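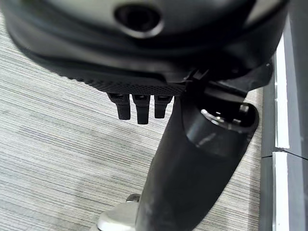 Notebook, November - surname linkage, Flavstead parish set

Picking up from the last entry. The Flavstead baptisms are now loaded as one flat table, one row per event, with the page reference kept as a string because the register numbering restarts partway through. Tarkden marriages are loaded the same way. Cimbridge burials are still in the old format and not touched today.

Goal for this session: decide whether two rows refer to the same person without leaning on the exact spelling of the surname. Previous matcher (call it A) used surname equality plus a window on year. It under-links badly wherever the clerk changed.

9:20
Built matcher B. Surname is reduced to a consonant key, given name is mapped through the variants table (Eliza/Elizabeth/Betty and so on), year of birth is allowed to slip by 2. Parish is a soft feature only. Each candidate pair gets a score out of 100 and anything at 60 or above is kept as a proposed link.

Ran it on a sample of 1,000 baptism rows against all the Tarkden marriages. It finishes quickly enough that blocking by decade isn't needed at this size. Left the blocking code in but switched off.

10:45
First look at output. Too many links for the common surnames, which was expected. The score treats a match on a rare surname and a match on a common one as equal evidence, and they aren't. Added a frequency weight: log of the inverse share of that key in the combined table. The rare ones moved up, the common ones dropped below the threshold unless something else agreed (father's name, occupation, abode).

Side effect: the Balogun rows now score very high on surname alone, as there is only one household of that name in the whole set. Two brothers with the same initial were merged into one node. Capped the surname weight so that it can't carry a pair past the threshold without a given name match. The brothers separate again. Added them to the regression cases.

11:30
Cycles. The graph loader refused the new link file with "ancestor of self". Traced it to a grandfather and grandson of the same full name, where the grandson's marriage was linked to the grandfather's baptism. The year window should have stopped this, but the marriage row has no age, so the birth year was blank and the window test passed by default. Blank should score neutral and was scoring as a full match. Fixed.

Also added a hard check at insert time: before a parent edge is written, walk up from the proposed parent and reject if the child turns up. Slow in principle. In practice the depth is small and I can't measure the difference.

Note for anyone using the loader: a rejected edge goes to rejects.tsv and the run continues. It does not raise any more. Check the file.

1:15
Cousin marriages. The earlier code assumed that a person reached by more than one path was an error and kept only the first path. That is wrong for this parish, where the same few farms intermarry for generations. Rewrote the ancestor walk to return a set of people plus a separate count of paths to each. The chart needs the first, the kinship coefficient needs the second.

Checked the coefficient by hand on a first-cousin couple's child: expected 1/16, got 1/16. Then on a double first cousin case: expected 1/8, got 1/16. The path pairing was skipping paths that met at the same grandparent couple from the other side. The cause was a visited set shared across both walks - a leftover from the version that kept only one path. Gave each walk its own. Now 1/8.

2:40
Layout. With shared ancestors the tidy tree layout either draws the same person twice or drags a line across the whole chart. Tried three things:

Duplicate node with a marker. Readable, but the reader has to hunt for the twin.
Single node, layered layout by generation. Correct, and fine for small families. Crossings get heavy past the fifth generation.
Single node, layered, with the order in each layer set by the median of the children's positions. Best so far. Four sweeps seem to be enough.

Generation number is a problem when an uncle marries a niece, as one person then belongs to two layers. Using the longest path from the root for now. It stretches one edge over an empty layer, which looks odd but is not wrong.

3:50
Reran everything from the raw tables to be sure nothing depends on cached keys. Same link file both times after sorting. Before sorting the order differs, so something is still iterating over an unordered set. Harmless, but it makes diffs useless. Sort on write.

Open items:
- Convert Cimbridge burials, keep the page strings.
- Widows remarrying under the previous married name. Matcher B has no idea about this.
- Variants table is missing Latin forms. The early Flavstead pages use them throughout.
- Threshold is still a guess. Need a hand-checked set before touching it again.
- Rename matcher B to something sensible before it ends up in file names.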